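The Groceries Can Wait

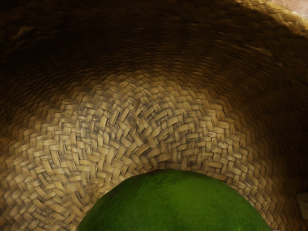

A green fruit-like object at the bottom of a woven basket, in simulation.

I have been told for most of my adult life that a machine will soon put away my groceries. The latest promise came in June, from a company named Clarnon, whose newsletter I signed up for in a weak moment. Their home robot had done 290 pick-and-place jobs in simulation, the newsletter said, and was ready for "the messy reality of family kitchens." I have a family kitchen. I read on with interest, and with a bag of onions still sitting on the floor from Tuesday.

Taking a piece of fruit out of a basket is a job I would give to a toddler. You reach in past the rim, your fingers go down the sides, you feel the thing before you quite see it, and up it comes. If it's an avocado you squeeze it on the way and are disappointed. The whole business takes less thought than finding your glasses.

Now do it with two stiff fingers and one eye. The walls are dark and they curve. The floor is a tangle of straw-colored strips going every which way, and a camera looking for edges will find edges until the cows come home. The fruit is smooth and round and would love to roll. Come in too wide and you hit the wall, too narrow and you poke lunch. And that is with one fruit in there, on a computer, where the bruises are free.

My cousin's husband works at Beruvik, a warehouse that ships kitchen goods, and they have had a Dillau arm on the packing line for 2 years. It is very good at boxes. Give it a box and it will go all day and never ask about parking. Baskets are another matter. They come in nested, the handles catch, and no two are the same shape because somebody wove them. When I visited, the arm was doing the boxes and a woman with a radio was doing the baskets. She got through 152 of them before lunch, by her own tally sheet, and ate a sandwich during some of it.

I don't say this to sneer. My dishwasher is a robot by any fair reading and I would defend it with my life. But it won its job by making me do the hard part, which is loading it. Most household machines have struck that same deal. The vacuum goes around the floor once I have picked up the socks.

The Kárason people, who sell a rival arm, get around this with a special fruit tray. It has 120 little dimples, flat bottom, low sides, matte gray. The robot does beautifully with it. All you have to do is put each piece of fruit in its own dimple, by hand, when you get home from the store.

I'm keeping the basket. The onions I'll get to tonight.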